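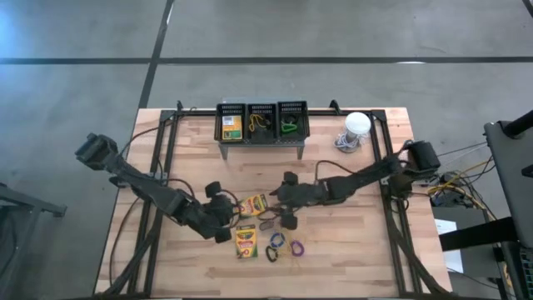 Chapter 4
Sorting Small Things

Category: Workplace Organization / Textbooks

Most books on workplace order begin with a promise. Sort your supplies, they say, and you will save an hour a day. I have read a good many of these books and have yet to find one that says whose hour was measured, or who held the watch. This chapter makes a smaller claim. A bench with a few baskets at the back is easier to use than a bench without them, provided the baskets are few and the person using them agrees with what goes where.

Take three black mesh baskets standing side by side on a gray metal stand. One has a small box in it, one a yellow cord, one a green carabiner clip. A student asked to name the categories will usually answer at once: packaged goods, cords, hardware. Ask a second student and you may get boxes, things that hang, and things that clip. Both answers fit. The trouble starts with the next item, say a key ring with a short strap, which belongs in two baskets under either scheme and will probably end up on the bench.

Aurelia Thaler called this the problem of the fourth object. In her workshop notes from Stillham she listed 174 small items and tried to divide them among 10 bins by use. She gave up on use and tried size. Then she gave up on size. Her final scheme had a bin marked "other," and it filled before the rest. Her readers have treated this as a failure of method. I am less sure. A bin marked "other" at least tells you where to look, and several of the tidier systems we will meet later cannot say as much.

4.1 What a Basket Does

A basket keeps things from rolling away. It also keeps them in view, if the sides are low or open enough. Beyond that, the claims get thin. The Jelledness method, which was popular in training courses for a while, holds that open mesh makes people put things back. The evidence offered is one workroom in Zastham, watched over a single August, when half the staff were away. Liesl Bühler looked at the same room later and found that things were returned when the basket could be reached without standing up. Whether the sides were mesh or solid made no difference she could find.

Raising the baskets is a better idea than it sounds. A stand lifts them clear of the bench top and puts them where a seated worker can see the contents. It costs some depth, though, and on a shallow bench that may be the depth you needed.

4.2 The Surface in Front

The open part of the bench deserves more attention than the baskets, and it seldom gets it. 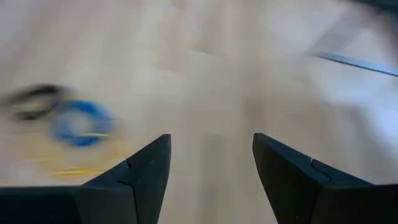 Work happens on the bare wood between the worker and the storage, and each loose item left there takes a little of it away. Bühler suggests clearing this area before choosing any containers at all — advice I would follow even without her reasons, which are mostly about temper. Pale wood is often recommended because small dark parts show up well against it. So they do. Small pale parts vanish on it, and the handbooks tend to skip that.

Cables are a separate matter. A coil left on the bench is in use, in storage, or forgotten, and these look the same. The Fashola checklist has 26 questions for deciding which. We will use two of them in the exercises and leave the others alone.

Before reading on, pick a drawer or shelf of your own and write down the categories you believe it follows. Keep the list. Section 4.3 asks you to hand it to someone else, along with the contents.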